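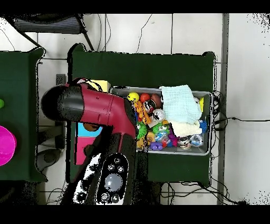

December, workshop notebook, evening

Back on the magnetic loop for the lower bands, and glad to be at it again after so long. I had left the tuning capacitor half stripped since the autumn (my own fault entirely) and it took me most of an hour just to find the little brass coupling, which was in the tea tin with the fuses. Once it was together I swept the loop with the analyser and the dip was a good deal sharper than I remembered, though it wandered whenever I leaned near it, so I've gone back to the long plastic rod for tuning.
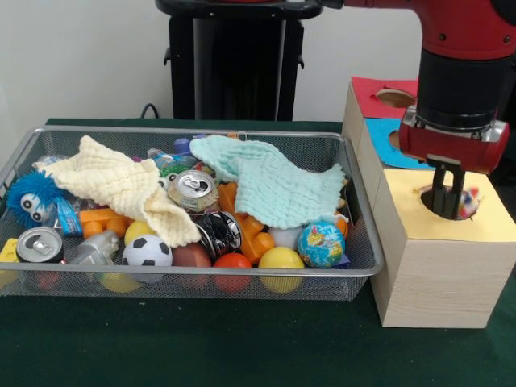 Jadwiga Czarnecka
Antennas and receiving, Tindton workshop

Ntombi very kindly listened from Illeck between seven and nine in the evening, and her log has 162 decodes from me at 7 watts, the furthest report coming from a station out past Pallovley. I was so pleased I rang her up! She did say there was a slow drift on my signal for the first few minutes, so the oscillator box wants a proper lagging of foam before the next run - Radosław has an offcut he says I can have.

Still to do: measure the feed loop again with the smaller diameter, swap that crackly BNC lead, and ask Lorraine whether the 2000 pF capacitor she mentioned is still going spare. Loop is on the top hook if anyone wants it, but please mind the vanes.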